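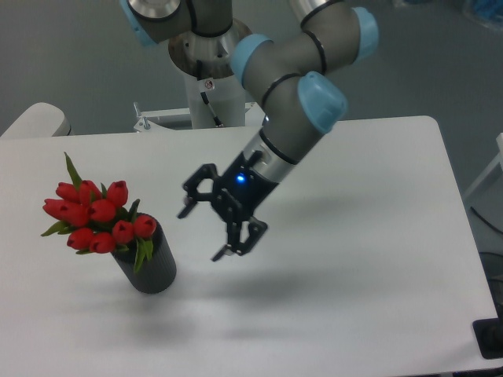
The first half of the Palacios project has gone better than we dared to hope when we filled in your form, and I'm very happy to be writing to the Illach Fund with so much to tell. The fan magazine is being scanned, the tapes are being transferred, and we now have a proper plan for the new printed edition in July, down to its colours. The cover will be a strong red, as near as the printer can get to those tulips, with the lettering in a dark charcoal like the vase they are standing in and a lot of clean white around it. The old covers were always black on whatever paper was cheapest that month, so a cover in full colour feels like a real treat.

Progress report to the Illach Fund
Palacios: the fan magazine and interview archive
Sun 21 April

What we said we would do

As a reminder, the grant was for three things. We would scan the whole run of the fan magazine that grew up around Palacios, the band, and put it online with the text searchable. We would transfer the interview cassettes made for the magazine before they got any older. And we would publish one new issue, using material from both, to be launched with a listening evening in Skulholm. I have taken them in that order, then gone on to money and to what is left.

Scanning the magazine

Anyone who has only seen the later, stapled issues will be surprised by the early ones. They are small, folded by hand and typed on a machine with a faulty letter e, and they are packed. Concert reports run up the margins. There are swap lists for bootlegs, and letters about the letters in the issue before. The full run comes to 540 pages, if you include the supplements and the two song indexes, and 335 of those are now scanned, checked and named according to the scheme we sent you with the application.

We began with the oldest pages, as they are the most fragile, and they took far longer than the rest will. The folds have to be eased flat, and the purple ink on the duplicated sheets is so pale in places that a normal scan gives you a blank page. After several evenings of trial and error we found that scanning in colour and then taking the yellow out of the paper brings the words up beautifully. One page that we had listed as unreadable is now perfectly clear, and it has the only full report we know of from the band's winter show at the Pronitz. The set list is there, with the encore, and a long complaint about the cloakroom. I was so pleased I rang half the people I know.

Searchable text is harder. The software copes well with the later issues and very badly with the faulty e, so the early pages are being corrected by hand. This is slow, but everyone doing it says the same thing, that they keep stopping to read. We have decided to put pages up as images first and add the corrected text afterwards, so readers aren't kept waiting for the last comma.

Two issues are still missing from our set. A reader in Skulholm has offered a copy of one of them, which has a coffee ring on the front and the competition form cut out of the back. We have said yes, please. If a better copy surfaces we will swap the scan. The other we have never seen, though it is mentioned in the letters page of the issue that follows, where somebody objects strongly to its review of the second album. I would love to read that review!

The interview tapes

There are 50 cassettes, and this is the part of the work that has surprised us most. We had expected the interviews as printed, only longer. What we have got is much looser and funnier. The magazine printed short question-and-answer pieces, usually on one side of a sheet, and nearly everything about how the songs were written was left out for want of space. On the tapes you can hear the band working out between them which of two verses came first, disagreeing, and then singing both.

The tapes were in better shape than we had feared. A few had lost the little felt pad that holds the tape against the head, and those were moved into new shells before they were played. One had snapped near the start and has been spliced, with the loss of a second or so of room noise. We play every tape once only, straight through, and keep the untouched transfer as the master. Any tidying up of hiss or hum is done on a copy.

All of the band interviews have been transferred. The remaining tapes are audience interviews, recorded outside shows by whoever had the machine that night, and they are noisier, with traffic and queues and a good deal of singing. I think they may turn out to be what people like best. There is a lovely stretch outside the Pronitz, in which the queue tries to agree on the best B-side and fails, and it tells you more about how this band was loved than any review I have read.

We have written to everyone who can be identified on the band interviews, and the replies have been warm. The band members have all agreed to extracts being published and have asked to hear them first, which is fair. Two other speakers would like short passages left out, and those passages will be held back from the public copies. The audience voices are harder to trace. We are going to publish only extracts in which no full names are given and nothing private is said, and put a clear note on the site asking people to get in touch if they recognise themselves.

The new issue

The new issue will be called simply Palacios, as the first one was. It will open with a long piece made up from the interview tapes, in the band's own words, going through the first album song by song. After that comes a history of the magazine itself, then a selection of old letters with a few new replies from the people who wrote them. We tracked down one correspondent who, all these years later, has not changed her mind about the drum sound on the second album and has sent us a page and a half to say so.

There is also a new interview. The band agreed to sit down together for it in March, in the back room at the Pronitz, and were generous with their time. They were shown some of the scanned pages and began reading them aloud to each other, so the questions we had prepared were soon put to one side. The new songs are talked about too. We have been asked not to print their titles before the band is ready, and we won't.

The layout is nearly finished for everything except the letters. We have kept the old column width and the old habit of running small notices sideways in the margin, and the type is a good deal bigger, for which several of our older readers have already thanked us.

The listening evening

This is booked for July at the Pronitz in Skulholm, which was the only place it could really be. The plan is to play extracts from the tapes through the house system, with the matching magazine pages on a screen, and to have copies of the new issue on sale at the door. There will be 50 seats set out at the front for those who need or want them, and standing room behind. Entry will be free. We would be delighted if someone from the Fund could come, and will keep places for you.

We are also setting up a table for people to bring in their own Palacios bits and pieces to be scanned on the spot and taken straight home again. Tickets, badges, set lists and snapshots are what we are hoping for. We tried this on a small scale in February at the library and it was a very happy afternoon, with strangers comparing ticket stubs and finding they had stood in the same rain.

Money

Spending is close to the budget. The scanner cost slightly less than we had allowed and the cassette shells slightly more, as good ones are getting hard to find. Printing is the big item still to come. The printer has held the price quoted last year even with the change to a colour cover, on condition that we get the files over by the end of May, and we are on course for that.

I should mention one thing that we got wrong. We had put nothing down for storage of the sound files, thinking the space that came with the website would do, and it won't. The untouched masters are very large. We have bought two drives, which are kept in separate buildings, and paid for them out of what was saved on the scanner. No extra money is being asked for, but the line will look different in the final accounts and I wanted you to hear it from us now.

What is still to do

The rest of the magazine pages should be scanned by early June. They are the later issues, on decent paper, and go through quickly. The audience tapes will be finished at much the same time. Text correction will carry on past the end of the grant, and we are content with that; there are enough willing readers to see it through. The first batch of pages goes online in May, and I will send you the link before it is announced so that you can check your logo is where you want it.

The website needs a better search page. At present it will find a song title only if it is spelled exactly as on the record sleeve, and the magazine's contributors spelled them as they pleased. We are building a list of the variants, and it has become a rather fine document in its own right.

The final report will follow in the autumn, with the accounts and a copy of the new issue. Thank you for backing this. It has been a joy to work on so far, and I can't wait for you to hear the tapes.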